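Comparing Two Small Listed Companies From Their Published Accounts

Business and Finance, second-year project report
Submitted 19 July 2025

1. What the project was for

The task was to pick two listed companies in the same line of work, read their most recent results and say which one we would sooner own. I chose Dokar and Jondar, which both make shelving and storage fittings for shops. My reasons were that their annual reports were short and that the library had both. I had no feelings about shelving in April and I have quite strong ones now.

Dokar is the older of the two and sells mainly to supermarkets. Jondar is smaller, sells to independent shops, and describes itself on nearly every page as nimble. Both buy steel from the same region and both have a warehouse in Gikville, on opposite sides of the same ring road.

2. Method

I read the two annual reports from front to back, including the notes, and put the main figures into a spreadsheet. I then worked out sales growth, operating margin, debt against equity, and how long each company takes to get paid. All amounts are in millions of pounds unless I say otherwise. I left share price charts until the end so that they wouldn't do my thinking for me, a plan that held for most of the first week.

The first version of the spreadsheet had Jondar's sales in thousands and Dokar's in millions. For one happy evening Jondar was the greatest company in the history of shelving.
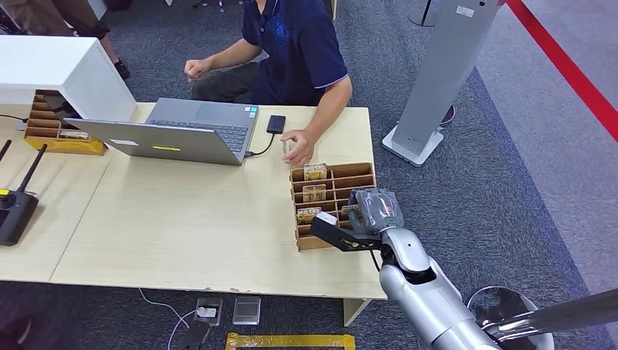 Once the units matched, the gap was more ordinary. Dokar had sales of 264 and Jondar had sales of 154. Jondar was growing faster in percentage terms, but a good part of the growth came from buying Griffiths, a family firm that makes display hooks. The report mentions the purchase on page two as a milestone and gives the cost in a note near the back, in smaller type.

3. Findings

Sales. With Griffiths taken out, Jondar's growth drops below Dokar's. The chairman's letter doesn't take Griffiths out.

Margins. Dokar keeps a little more of each pound it sells. Its margin has hardly moved in three years, and the report manages to present this as both stability and momentum. Jondar's margin fell, blamed on freight, steel, and "timing", a word that appears without any further detail.

Getting paid. Jondar's customers take 90 days to pay on average. Dokar's take fewer, even though supermarkets are supposed to be the slow ones. I checked this twice, as it was the opposite of what I had written in my plan.

Debt. Jondar borrowed to buy Griffiths and now has to refinance before the end of next year. Dokar has more cash than loans and seems slightly embarrassed by it.

4. What the numbers leave out

Neither report says how much business depends on the largest customer. Dokar admits to "a small number of key relationships". If one supermarket walked away, most of section 3 would need rewriting.

I also gave each company a score out of 100, as the project guide suggested. Dokar came out ahead, but I chose the weights myself after seeing the figures, so I have put the scores in the appendix.

5. Decision

I would sooner own Dokar, at a price lower than today's. Jondar could be the better buy if Griffiths earns what it cost and the customers learn to pay their bills, and I would want to see one full year of accounts with both before changing my mind.

If I did this again I would check the units first and read the notes before the chairman's letter.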